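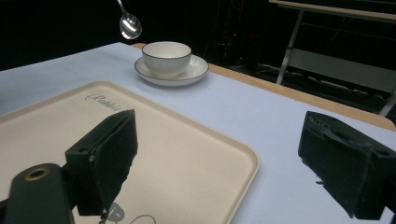 Finally settled on one breakfast setting and put the rest of the mismatched stuff in a box. Thread, mostly for Naa Quaye, who asked what I kept.

White cup with the thin dark rim, and the saucer with the same line around it. I had 6 cups from 4 different sets before this. One is enough for a person who lives alone.

The mat is beige, rounded corners, says "Rabbit" in script. Dede Asante gave it to me in August. It wipes down with a damp cloth and I have stopped buying cloth ones, which always needed ironing.

Metal spoon. The old ones went in the box.
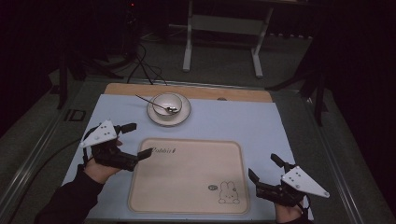 Order I do it in: table cover first, then the Rabbit mat, then the saucer and what sits on it, spoon last. The saucer goes at the back, behind the mat. That keeps the mat free for a plate of toast.

I leave a strip of the wood showing along one side. Tried covering the whole table and the cover kept sliding off when I pulled the chair in.

Spoon stays in the white china overnight. Saves opening the drawer at 6 in the morning.

Senyo Tetteh asked about coffee. 200 ml, 18 grams, same as before.

The box of extras is by my front door. Irfan Marwat has first pick, then it goes to the thrift store. There are two good side plates in there if anyone wants them. Message me before 10 tonight.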